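Can a candidate's band play at his own campaign event in the town hall?

Njål Ekström
Posted 2023-02-25 in Local Government & Elections

Our town (Jesinbridge, population small enough that I'd rather not say) votes for mayor in June. One of the candidates, who has been on the council for 14 years, has discovered social media. In the past month he has posted himself chopping wood, holding a goat, and playing bass with his cover band. The goat did very well: 528 likes, in a place where the last budget hearing drew seven people and one of those was looking for the restroom.

Now he has announced a "community evening" in the town hall. Free entry, free chili, his band, and a speech. The hall normally rents by the evening, and I can't find any sign that he paid for it. When I asked at the clerk's office I was told it was "a council thing." When I asked which council thing, I was told to put it in writing.

So I have two questions. Can a sitting council member use the hall for nothing if the evening is plainly a campaign stop? And does free chili count as buying votes? I should say I have no great love for his opponent either, whose whole online presence is one photo of a parking lot.

Laizer

The chili is probably fine. Most places have a rule about giving people things of value in return for votes, and a bowl of beans handed to anyone who walks in is hard to pin on a particular vote. If he is handing out the bowl and the sample ballot together, that is another conversation. Also everyone does it. My county had a pancake war in the last cycle and both sides lost.

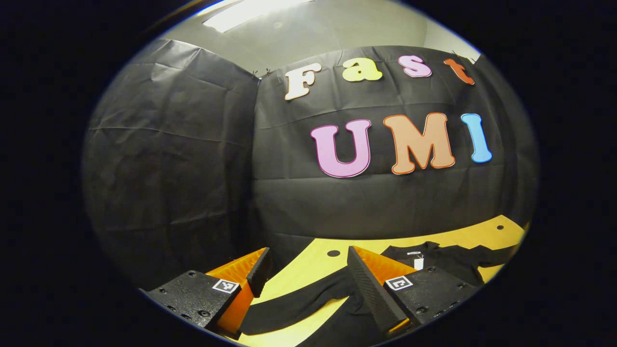

Black plastic backdrop with colorful lettering, clipped along the top.

As for the band, I don't think there is a law against cover bands, though I would sign something.

Arvid Hovland

I was a deputy clerk in a town of this size, so take this as experience and not legal advice. Your state's rules are what matter and you haven't told us the state.

The hall is the real issue. In most states public property can be used for campaigning only if it is open to every candidate on the same terms. If the rental fee is waived for him, it has to be waived for the parking lot lady too. If he paid the fee, no problem at all, and it should show up as an expense on his campaign finance report. If somebody else paid it for him, that is a contribution and should show up as well.

"A council thing" is not a category. Either it is official business, in which case there should be a notice and he should not be asking for votes, or it is a private booking, in which case there is a form. Ask for these in writing:

The rental application for that evening
The receipt, or whatever document waived the fee
The town's policy on political use of the hall

Use the words "public records request" at the top of the letter. Be polite and keep a copy. Clerks get yelled at a lot and will often find things faster for people who don't.

If the papers look wrong, the complaint goes to whoever handles campaign finance in your state, usually the secretary of state or an ethics board. Don't post it under the goat first. I have watched people do that, and by the time the board looked at it the whole town had picked a side and the receipt had become a matter of faith – on both sides.

Njål Ekström

Thank you both. Letter went in this morning. The goat is up to 982.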